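Projet Veturex, point d'avancement pour Gokavach
25 février 2023

Bonjour à toutes et à tous,

Je vous avais promis des nouvelles avant la fin du mois, les voici (et elles sont plutôt bonnes !). Depuis janvier, on montre au robot comment manipuler des vêtements, uniquement à la main, avec les pinces portatives. La téléopération, on l'a laissée de côté pour l'instant : sur du tissu, je perdais un temps fou à rattraper les manches, alors qu'avec une pince dans chaque main le geste vient presque tout seul.

Côté chiffres, on en est à 1000 démonstrations enregistrées, dont 65 que j'ai dû jeter parce que le suivi du marqueur décrochait en plein mouvement. Ça m'a agacée, j'avoue, mais on a revu l'étalonnage et je n'ai plus eu ce souci sur les 53 dernières prises.

Le gros morceau du moment, ce sont les vêtements sombres. Noir sur noir, on distingue mal où finit un pan et où commence l'autre, et j'ai donc demandé à tout le monde de ralentir au moment de la saisie et de bien laisser pendre le tissu entre les doigts avant de bouger.

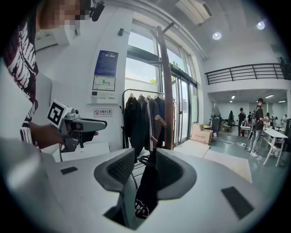 On garde aussi les essais un peu ratés, à condition que la personne se reprenne et aille au bout du geste. Je tiens beaucoup à ces reprises, le modèle en a besoin !

Pour le budget, il me reste 22 heures de collecte sur l'enveloppe Benkirane. J'aimerais les passer sur le décrochage depuis un cintre, que Zandico nous réclame depuis le début. Dites-moi si ça vous va, je bloque les créneaux dès votre réponse.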